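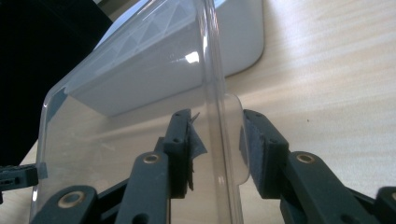

The Kikel gripper: where we are now
Workshop news, Tuesday, June 16, 2020

In the April issue we wrote that the small robotics group of the Matos workshop had started to build a gripper of its own. Several members have asked after it in the meantime, so it is time to give a proper report. The project is called Kikel. The name does not mean anything, it was the name of the first folder on the shared computer and it stayed.

The gripper is for the hand. One holds it by the handle, pulls, and the two fingers close. We decided to begin in this way for a practical reason: our arm is not ready, and the fingers can be tried without it. Everything that we learn about the linkage and about the pads will be useful later on the arm as well. The fingers will be moved to it without change, only the handle must be replaced by a motor plate.

The printed parts are from dark green filament by Veltska, which was the one we had in quantity. It prints well on the old machine near the window if the bed is cleaned before. On the new machine the corners of the finger blocks lifted a little, and we had to print one of them again. The set of moving parts weighs 176 grams with the screws. This is more than we wanted, and in the next version the linkage arms will be made thinner where they do not carry much force.

The best decision until now was the brass at the pivots. In the first version the screws turned directly in the plastic, and after a few evenings the holes became oval and the fingers moved sideways when one squeezed something. Now each pivot has a brass bushing, pressed in with the vise and a piece of flat wood between. The hole should be printed slightly too small and then opened with a hand reamer, slowly, until the bushing begins to enter by itself. A member used a drill for this and went through too fast, and that arm had to be thrown away. Please use the reamer. It is in the second drawer, with the taps.

The bushings came from Brirnico and they cost 50 cents each. We still have a bag of them, and they can be used for other projects if you write it on the list.

The part which gives us most work is the surface that touches the object. Plain printed plastic is too slippery. A cardboard box can be held with it, but a clear plastic container with smooth walls slides down between the fingers, and if one squeezes more, the wall bends inward and then it slides even more easily. A container like this is a very good test, much better than the wooden blocks we used in the beginning. It has rounded corners, it is soft in the middle of each wall and stiff near the bend. One can feel through the handle when the wall gives way.

So we are comparing two coverings at the same time, one on each finger. The left finger has a gray covering that is wrapped on. The right one has a flat pad on its inner face. We know that a gripper should normally have the same material on both sides, and the final one will have it. But for comparing, this method has an advantage, both materials make exactly the same number of closings against the same objects. The counter on the handle showed 1,895 closings when this text was written.

The result is rather clear by now. The flat pad stays in its place. The wrapped one has become wrinkled, its edges are lifting, and from time to time a thread comes out. It is not a question of the glue only. When the finger closes on a wall that is not parallel to it, the covering is pushed along the block, a very small distance each time, and it does not come back. After many closings this small distance becomes a fold. The fold then touches the object first, and the finger holds it on a line where it should hold on a surface.

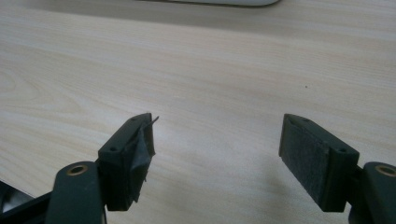 One member wrote to us after reading the draft of this report that the comparison is unfair to the wrapped covering. Her opinion is that it was put on in a hurry and without cleaning the plastic with alcohol, and that the block should have a shallow groove at both ends, where the end of the covering can be pressed in. Then it could not walk. She also asked us to exchange the sides, left for right, before we say that one material is better than the other, as the two fingers perhaps do not carry the same load when a right-handed person holds the tool.

We think that both remarks are correct. About the cleaning she has probably right also, we have asked and no one remembers it. We will therefore make a new pair of fingers with the groove, clean them, and put the coverings on the opposite sides. The old pair will be kept in the project box, please do not remove the coverings from it, even if they look ready for the trash. We want to put the old pair and the new pair next to each other later.

There was also a discussion if the fingers should stay parallel during the whole movement. At the moment they lean slightly toward each other. For thin objects this is good, the tips meet first and it is possible to take a card from the table. For a wide container it is less good. The drawing allows both, only the distance between the two pivots on the arm must be changed. We propose to print a second set of arms and to have both in the box, with a letter on the inside so that they are not mixed. The change of arms takes a few minutes with a small hex key.

The screw holes in the finger blocks have been moved as well, compared with the drawing that hung on the wall in spring. They are now nearer to the outer corner, and there is more material around them. If you have printed a block from the old drawing, it does not fit to the new pad plate, and it is better to recycle it. The current files are in the Kikel folder, and the old ones are in a subfolder with the name "old". It would help us a lot if new changes are saved with the date in the name and not with the word "final". At the moment there are too many finals.

For those who would like to build one for themselves at home: this is possible without any special machine besides the printer. You need the printed parts, the bushings, the screws from the list, one spring for the handle, and something for the surface of the fingers. The print should be made with the finger blocks lying on their back, so that the layers run along the finger. We printed the first ones standing and one broke at the lower screw hole. Do not tighten the pivot screws completely. The arm should fall by its own weight when you hold the gripper on its side, and if it does not fall, open the screw a quarter turn and try again.

The spring is still a weak point. The one we use is a little too strong, and after half an hour of work the hand becomes tired. If somebody has a collection of small springs at home and can do without some of them, we would be glad to try them.

The group meets in the back room as before, in small number for the moment, and everybody is asked to write his or her name on the sheet at the door. Beginners are welcome. Printing time for Kikel parts must be reserved in the same way as for all other projects, and the filament is paid by weight at the cash box.

The new fingers should be on the printer during the coming week. After that we start again with the counter at zero.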